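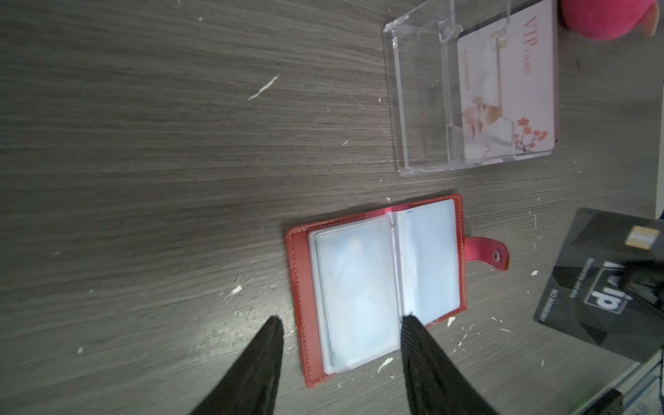 Red leather card holder, open, with clear plastic sleeves.

# Grotton Loyalty Card Terms

Reading time: 6 min

A data card for a collection of store loyalty program terms and conditions, transcribed from printed cards, leaflets and sign-up forms. Maintained by Aldana Godoy and Teodor Pop. Read the section on what is wrong with it before you read the section on what is in it. Most people who have written to us did it the other way round.

## What this is

The collection holds 1,779 sets of terms. A "set" is whatever a store handed over when somebody joined its program: the small print on the back of a card, a folded leaflet, sometimes a single sheet that had clearly been photocopied from another photocopy. Each set is one plain text file, with one row in `index.csv`.

All of it comes from Grotton and the two nearest towns, Fillwood and Beltemside. It is not a sample of anything larger. We have seen it cited as if it told you how loyalty programs work in general, and it doesn't. It tells you what shops in three towns were willing to put in writing.

## Why it exists

Viorica Nedelcu started it after a bakery refused her a free loaf on a full stamp card. The rule they quoted at her (stamps lapse after twelve months) was not on the card. She wanted to know how common that was. The answer so far is that we can't say, as a collection of written rules is a poor place to look for unwritten ones. It took us an embarrassingly long time to admit that.

What the files can show is narrower: how often the written terms mention expiry at all, who is allowed to change them, and whether the customer has to be told.

## Files

- `terms/` has one text file per set, UTF-8, named by record ID
- `index.csv` has one row per set
- `clauses.csv` has hand-labeled passages, with a pointer back to the source file
- `CHANGES.md` is patchy before the second release
- `old/` is kept so that earlier work can be rerun. Don't start anything new from it

## Fields in index.csv

- `id`: stable across releases
- `store_type`: grocery, bakery, pharmacy, coffee, hardware, clothing, other. "Other" is far too big and we know it
- `town`: Grotton, Fillwood or Beltemside
- `reward_kind`: stamps, points, discount, mixed
- `expiry_stated`: yes, no, unclear
- `change_clause`: yes, no, unclear
- `labeler`: initials
- `notes`: free text, very uneven. Floarea's are worth reading. Teodor stopped filling his in

Blank means nobody looked. It does not mean "no". A paper draft we were sent had treated blanks as "no" all the way through, and the main finding went away when they were dropped.

## Labels

There are 12 clause labels. They were written by Raquel Frade, tried out on a small batch, and then revised more than we would like. Two of them, `lapse` and `forfeit`, overlap badly. Raquel thinks they can be told apart by whether the customer did something wrong. Aldana thinks that is wishful. If your results depend on the difference, merge them and see whether you still have results.

We did not compute an agreement score for this release. An earlier one had a very flattering score, which was flattering mainly because both labelers had sat at the same table and talked. We took it down and would ask you not to quote it from the archive.

## What is wrong with it

Collection was by whoever was willing. That means the shops our friends use, and the programs people cared enough about to keep the paper for. Programs people forgot on the way out of the door are missing, and those may well be the worst ones.

App-only programs are left out completely. We had reasons at the time, mostly that the terms changed between one visit and the next. The gap gets more serious every year and we don't have a plan for it.

Chains turn up more than once. The same text from two branches counts as two sets if it was handed over in two places. You may prefer to remove duplicates. We tried an automatic pass and it also removed terms that differed by a single word, and the word was "not".

Dates are a mess. Many leaflets carry none, and the date somebody joined is not the date the terms were written. Please don't draw a trend line. We drew one and it was mostly a picture of when Viorica had free afternoons.

A paper card also says less than the shop will do. Several owners told us they never enforce the expiry rule. Maybe so. We have no way to check and have not coded it.

## Coman subset

The files starting with `CM` came from Coman, a print shop that made cards for small businesses and let us copy its proof folder. Proofs are not always what got printed. At least 15 of them have terms that the store in question later told us it had never used. We left them in with a flag, `proof_only`. Leave them out unless you are studying drafts.

## Using it

Fine uses: reading practice for plain-language work, teaching people to label short legal text, looking for odd wording.

Poor uses: ranking stores, estimating what customers lose, anything with the word "typical" in the title.

Names, phone numbers and card numbers were removed by hand. By hand means something was probably missed. If you find any, write to us and don't post it in the issue list.

## Corrections

Send the record ID and what you think it should say. A scan helps. "This seems off" doesn't, though we do get a fair number of those. Changes go in with the next release, and there is no schedule for releases.

Related
- Gift card small print, Fillwood
- Return policies on receipts (unfinished)
- Notes on labeling expiry clauses
- Why we withdrew the agreement score

Contact: Aldana Godoy, Grotton Loyalty Card Terms | © the maintainers | Back to top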